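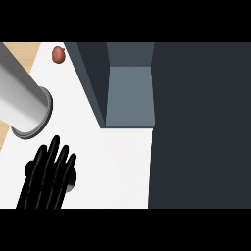

2 min read

Setting up your Mimel label printer, part 2: loading the roll

I've loaded mine more times than I can count, so trust me on the order!

1. Switch the printer off and pop the lid.
2. Drop the roll in with the labels facing up – mine curl a bit at first.
3. Feed the end under the guide until it pokes out the front.
4. Close the lid, switch on, and hold Feed for 2 seconds.

Note: a Grasso roll holds 2,000 labels.

Caution: keep your fingers off the cutter.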